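Workshop notebook, Daltley line
July 2020

Cable and trolley checks before the season opening. Writing this up the same evening so the numbers don't drift.

The Daltley zip line is 2,144 feet from the upper deck to the landing platform. That is the surveyed figure, and it replaces the one on the old permit drawing, which was measured along the ground. If you find the ground figure anywhere in our paperwork, strike it out and initial it.

Started with the trolleys. We have two types in the bins now, the old Cusi units and the new ones from Gelleo. The Cusi wheels show even wear across the groove. Four of them had play in the rear axle that I could feel by hand, so they are tagged red and hanging on the hook by the grinder. Do not put them back in rotation to make up numbers. The Gelleo units are heavier and the side plates are stiffer. The gate latch takes more thumb than I like, and staff with gloves on will fumble it for the first few days. Practice it on the ground rope before anyone goes up to the deck.

Test runs were done with sandbags, no riders. Light load first, then medium, then the full bag. With the Cusi trolley and the light bag, the run stopped short of the platform twice, both times with a headwind coming up the valley. Same bag on the Gelleo trolley came in with a little speed left. I would not read much into that yet. Wind was different and I only had time for a few runs on each.

Full bag on the Gelleo came in fast. The primary brake caught it fine and the spring pack compressed to just past the yellow paint. It has not gone past yellow before on this line. Moved the brake block 60 inches uphill and ran it again. Stopped on the near side of the paint, which is where I want it. The block position is marked on the rail with a punch and a line of white paint. Old mark is still there, so use the punch mark. 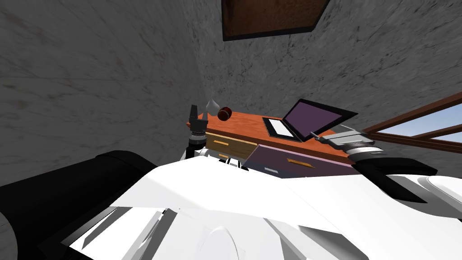
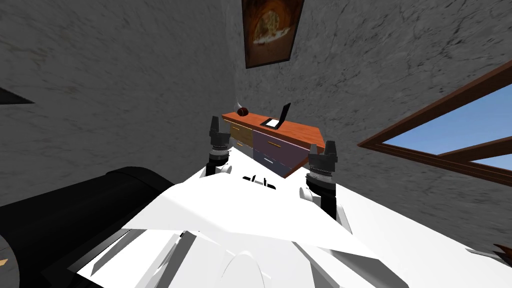 Wood-topped desk against the wall in both.

Upper deck. The left rear anchor shackle had surface rust under the tape. Took the tape off, wire-brushed it, and it cleaned up to sound metal. Left the tape off so we can see it. Whoever wrapped it meant well, but water sits under there all winter. The deck boards by the gate are soft at two ends. I screwed a plate over them for now and ordered lumber. Gate swings inward as it should and self-closes from every position except nearly shut, where it hangs. Needs a stronger spring or the hinge bumped over a little.

Cable tension was taken in the morning and again after lunch. The afternoon reading was lower, as expected with the sun on it. Both are in the tension log. Please take yours at the same time of day as mine or they can't be compared.

Walked the corridor under the line. One beech on the south side has put out a branch that will be within reach of a tall rider's feet by the end of summer. Flagged it with orange tape. The trimming crew wants to bring the lift truck in by the lower road, and that road will not take it after rain — it barely took the pickup.

Harnesses. The 50 adult harnesses from Reltance arrived and I have checked in all of them. Stitching good, serial tags readable. Two have the leg buckle fitted backwards. They are back in their bags with a note, waiting for Reltance to say whether we send them back or they mail us the parts. The child sizes were not in the shipment.

Radios: channel two still drops out at the bend in the access trail, roughly 500 feet below the deck. Landing platform to deck is clear. I want hand signals kept in the training regardless.

Still open:
Replace axles on the four red-tagged Cusi trolleys, or scrap them
Repeat the light-bag runs on a calm morning, both trolley types
Gate hinge, upper deck
Deck boards once the lumber comes
Beech branch
Call Reltance about the buckles and the child sizes
Grease for the brake rail, we are down to the last tube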